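Plusthorpe student housing to drop hot-wash rule for bedding

Residents of the Plusthorpe student blocks will no longer be required to wash bed linens on the hot cycle at the end of each term, under a revised tenancy schedule that takes effect in August.

The change applies to 1,065 rooms managed by Drirach. The current schedule requires all sheets, pillowcases and mattress covers to go through the hot cycle before check-out. The new version allows a warm cycle with a full tumble dry, except where a room has been treated for bed bugs or a resident has reported a skin infection.

Drirach reviewed the rule after 236 residents complained of shrinkage, color bleed or damaged elastic. Of those complaints, 126 involved printed cotton sheets bought by the resident. Most of the others concerned mixed loads in which dark items had been washed with bedding.

"The care label will take priority over the schedule," said Hae-won Nam, housing operations manager. "If the label gives a lower temperature, the resident follows the label."

Shared laundry rooms will keep their existing machines, supplied by Stanciu. Two of the dryers in the north block will be recalibrated because their drum temperatures were reading below the set point. Cycle prices are unchanged.

Jordan Entwistle, who represents residents in the north block, said the exceptions needed clearer wording. The draft does not state how long the hot-wash requirement remains in force after a room is treated, and Entwistle has asked for a fixed period.

Drirach said it would publish the final text with the summer check-out instructions. Residents leaving before then remain under the current schedule. Deductions already made for linens will not be reopened.

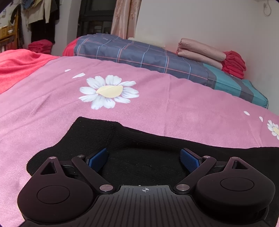
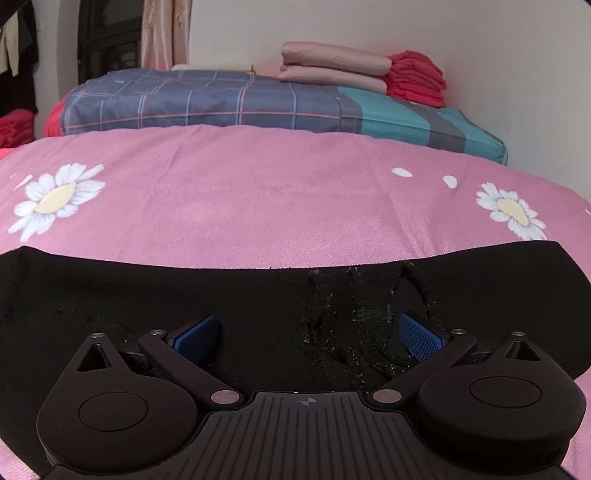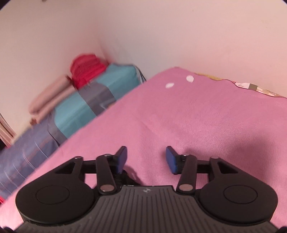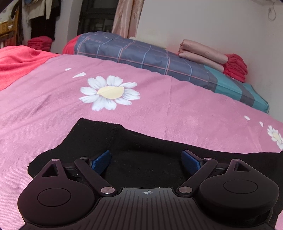
First photo: black knit cloth on a pink sheet with white daisies.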